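Setting Up the Lettered Backdrop and Folding Table
Section 2 of the Hullden workroom guide
Written by Joelle Karam, updated 2025-06-09

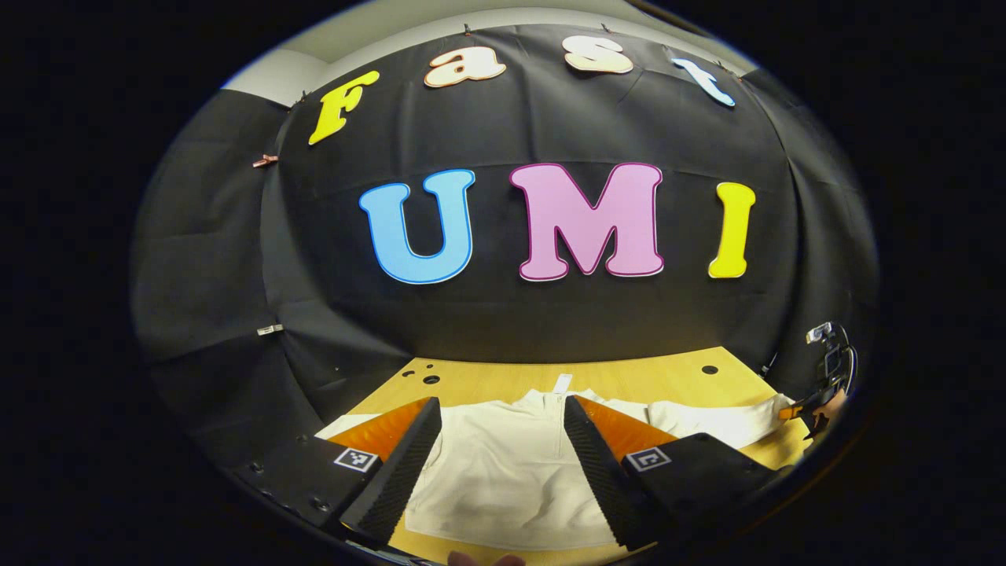 2.1 Before you start

Hi again! If you've come straight from section 1 you already have your table against the wall and the lamp plugged in, so we can get on with the fun part. I've put up this backdrop more times than I'd like to admit (we moved rooms in March and I had to do the whole thing over), and I've made most of the mistakes already, so please borrow my notes freely.

You'll need the black fabric, your cut-out letters, pins, a couple of clips, a step stool, and a garment to practice with. I'm using a white long-sleeved pullover with a short zipper and a stand-up collar. Anything similar will do, but do pick a light color for your first try — white on a pale wooden tabletop with black behind it makes every wrinkle easy to spot.

Caution: The stool goes on bare floor, never on the rug. Kaan Bilgin wrote that rule and I've come to agree with him.

2.2 Hanging the fabric

1. Shake the fabric out and find the long edge with the seam. That edge goes up.

2. Pin the top seam to the wall, high up, leaving just a strip of wall showing below the ceiling. Start in the middle and work outward. I used to start at the left corner and always ended up with a sad droop on the right.

3. Let the fabric fall behind the back edge of the table. It should hang lower than the tabletop, so you don't get a gap when somebody bumps the table (and somebody will).

4. Clip the sides. Mine has a copper-colored clip on the left with a small white one farther down. They don't match and I've stopped caring. Use whatever grips.

5. Step back to the door and look. A few soft folds are fine! If you see one long diagonal crease, the top is pulled too tight on one side, so take out one pin, ease the fabric over, and put it back.

Note: Don't iron the fabric once it's up. Run it through the dryer on low with a damp towel first, then hang it while it's still a little warm.

2.3 Putting up the letters

My top word is "Fast" and the one under it is "UMI" in bigger letters. Yours can say whatever your group likes, but I'd keep the same arrangement of a smaller word above and a larger one below, with the big letters across the middle of the cloth.

1. Lay all the letters face up on the table in reading order. This sounds silly until you've pinned a word with a letter missing.

2. Start with the middle letter of the big word. For me that's the pink M, the widest of the three. Get it level and pin it.

3. Add the letters on either side. I have a sky blue U on the left and a yellow I on the right, and I like them sitting level with the M.

4. Pin the smaller word above. You can be looser up here. My yellow F tilts a bit and the light blue t leans to the right, and I think it looks friendlier that way.

5. Push each pin in from behind a colored part of the letter, as close to the top as you can. Pins through the thin outline will tear it.

If you're choosing colors, go for pale or bright ones. I love a deep navy, but on black it just disappears. The cream letters with an orange edge show up beautifully, and I'd happily make a whole alphabet of them.

Note: Cut-outs ordered through Allilix come under item 3463. Ask for the outlined set. The plain ones are cheaper, but the edges look a bit lost against the cloth.

2.4 Getting the table ready

1. Wipe the top with a barely damp cloth and let it dry completely.

2. Run your palm over the surface, especially near the back. My tabletop has small round holes toward the back edge, and they do collect lint. A dry toothbrush gets it out.

3. Take off bracelets and watches. Knitwear and watch buckles do not get along.

2.5 Laying out the pullover

1. Put the pullover down with the front facing up and the collar near the middle of the table.

2. Smooth the chest from the zipper outward, using flat hands. Go gently — if you press hard the fabric stretches and you'll be chasing it all over the table.

3. Check that the zipper runs straight down the center. Everything else gets lined up with it, so it's worth fussing over.

4. Spread both sleeves out and flatten them from shoulder to cuff.

5. Fold one sleeve and its side in toward the zipper, then do the other the same way.

6. Bring the hem up to just under the collar, then fold once more if your shelf is shallow. The Akgül shelves are, so I always do.

Caution: Keep the zipper pull flat and pointing down before you make the last fold. A pull caught sideways leaves a dent in the fabric that takes a steamer to get out.

Your first one will probably come out lopsided. Open it up, smooth it, and go again. Kaan had me do 13 in a row on my first afternoon, and by the end I could chat and fold at the same time!

Storage bins and labels are covered in section 7.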